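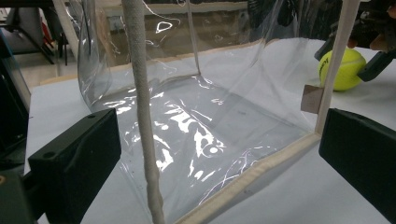

I have come around on the clear bag, and it took me way longer than it should have.

For years I was a canvas person. I had a big navy one with a zipper that I carried to work, to the pool, to the grocery store and on one regrettable occasion to a wedding. I loved it the way you love a junk drawer. Everything I needed was in there somewhere, along with 315 things I didn't need, and every time my phone rang I'd be up to the elbow feeling around past old receipts and half a granola bar.

Then my friend Inna Stasiv gave me a see-through tote for my birthday in February. Clear plastic, beige trim, rope handles. I said thank you and thought, well, that's going in the closet. Who wants strangers on the bus looking at their stuff? My whole idea of a bag was that it was private! A bag was where you hid the second lunch.

Here's what changed my mind. The first week I used it (out of guilt, Inna was coming over) I found my keys every single time. I just looked down and there they were, lying on the bottom next to my sunglasses. I timed nothing and I have no chart for you, but I know how it felt to stand on my own porch in the rain and not have to dump everything out on the mat.

The second thing is that a clear bag makes you clean it out. With the canvas one I could go months. With this one, a used tissue is a public event. I now empty it onto the kitchen table on Sunday nights, wipe the inside with a damp cloth and put back only what I'd be okay with my boss seeing. That last part has turned out to be a pretty good rule for what a person should be hauling around.

Okay, the complaints, and I have heard them all, mostly from Craig Kerr at work, who thinks I look like I'm on my way to a football game. Plastic creases. Yes it does. Mine picks up wrinkles if I fold it, and under a bright light it shines in a hundred places at once, so you're not exactly getting a museum case. It also gets stiff when it's cold out and makes a noise when you set it down in a quiet room. I don't take it to the library anymore.

And privacy, sure. I'm not going to pretend I want everybody reading the label on my prescriptions. I keep a little cloth pouch inside for that kind of thing, and Craig says a pouch defeats the whole purpose. I don't think it does. One small private thing inside a big visible thing is how most of my house works too.

What I do feel strongly about is the handles. If you're going to buy one of these, please get rope, the thick soft braided kind. The all-plastic ones with plastic straps dig into your shoulder like a cheese wire once there's a water bottle in there. Fabric binding along the seams is worth having as well – I had a cheap one from a Kelmendi checkout rack years ago with nothing on the edges, and it split down the corner in the parking lot and let go of a jar of salsa. The cream-colored trim does get grubby, I'll give you that. A toothbrush and dish soap takes care of most of it.

I still have the canvas bag. It's hanging on the back of the bedroom door, and last week I finally reached all the way to the bottom and found a library card I'd already paid to replace.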